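Clamstead Area Forums > Out and About > Day Trips and Date Ideas

Thread: Winter day out for two, Clamstead or Prallthorpe?

ladi_anozie wrote:
My wife and I both drive into the city for work and we get home at different times, so most weeks we see each other over cereal. We have one free day coming up in February with no kids (my mother is taking them overnight). I'm trying to decide between the old waterfront in Clamstead and the market district in Prallthorpe. We like walking, old buildings and eating. We don't drink much, so the winery loop is out. Budget is moderate. We'd be leaving from the park and ride off the bypass. Any thoughts from people who have done either one in cold weather?

fcardoso wrote:
Clamstead. Park in the free lot behind the library, walk the river path to the lock house, then come back on Mill Street where the shops are. The path is 2 miles if you do the whole thing. The lock house museum keeps winter hours, so check before you go. It closes at three and the last time we went we got there at ten till. Lunch at the Brasholm Inn is good, especially the soup. Ask for the back room with the fireplace.

Rustbelt_Deb wrote:
I would not send anyone to Clamstead in February. The wind comes straight up the river and half of Mill Street is closed until spring. We walked up and down looking for a place to get coffee and ended up at the gas station. Prallthorpe has the covered market and you can stay indoors most of the day if the weather turns.

fcardoso wrote:
Half of Mill Street isn't closed. The ice cream place is closed and so is the kayak rental, and I wouldn't want either one in winter. The bookstore, the bakery and both antique shops are open year round. The bakery has coffee.

Rustbelt_Deb wrote:
The bakery was closed when we were there. There was a sign on the door.

fcardoso wrote:
They take one week off after the holidays.

dzeng_outbound wrote:
I've done both with my girlfriend, so I'll give my notes.

Prallthorpe: The covered market is worth a morning. Get there before eleven if you want a table at the dumpling counter. Parking in the garage was reasonable and they validate if you buy something at the market. After that there are the row houses on Chapel Street, which you can see in half an hour, and the county history rooms, which have a lot of railroad material. I liked it more than she did. The evening is the weak point. Most of the market shuts by five and what's left is chains by the highway. 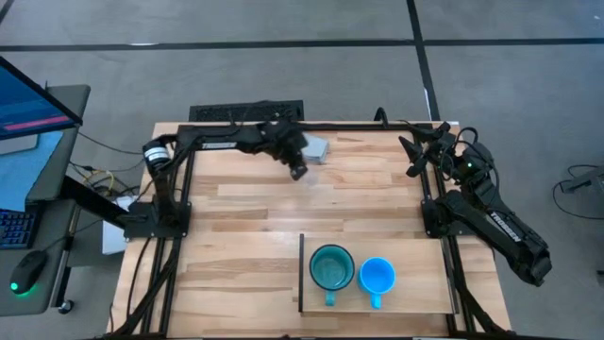
Clamstead: Better for the evening. Ndung'u is on the corner by the courthouse and it's the best meal we've had out that way. They do a slow cooked goat and very good flatbread, and there's a vegetable plate that's enough for two people. It's a small room and you do need to reserve. The old theater shows second-run movies and the tickets are cheap. We did dinner at five-thirty and the movie after and were home before eleven.

If it were my day I'd do the market in the morning and drive over to Clamstead in the afternoon.

ladi_anozie wrote:
That's helpful, thanks. How long is the drive between the two? I've only ever come at them from our side.

dzeng_outbound wrote:
Thirty-five minutes on the back road, through the farms. Longer on the highway if there's any traffic at the merge.

musa.igwe wrote:
I'd skip the combined trip. You say you both commute. Why spend your day off in the car? Pick one town and stay in it. If you can stretch the budget, get a room at the Brasholm and don't drive home at all. The winter rate is a lot lower than fall.

fcardoso wrote:
Agree with Musa on this. The rooms at the front hear the trucks in the morning though. Get one on the garden side.

dzeng_outbound wrote:
It's one short drive in daylight. That's a different thing from the morning commute. But I can see the argument if they want to stay over.

Rustbelt_Deb wrote:
I looked at the Brasholm once and thought it was overpriced for a room with a shower you can't turn around in. That was in October, so maybe the winter rate is better. I'll admit Ndung'u is good. We had it as takeout.

Moderator (T. Aguiar) wrote:
Two updates for anyone planning this. The lower end of the river path is closed for bank repairs, so you can only walk as far as the footbridge for now. The town hasn't posted a reopening date. Also, the library lot is permit only on weekdays until four.

ladi_anozie wrote:
Good to know about the lot. I talked it over with my wife and she picked Clamstead because of the bookstore. We have a garden side room booked and dinner reserved at Ndung'u. If it's too windy for the path we'll stay on Mill Street. I'll keep Prallthorpe for spring and bring the kids.

fcardoso wrote:
Bring gloves anyway.

Last post Nov 16, 2019. Replies are closed on this thread.

Related threads
Antique shops that are open all winter
Covered market parking, garage or street?
Prallthorpe with small kids
Best soup within an hour of the bypass
River path closures and detours

Contact us | Forum rules | Back to top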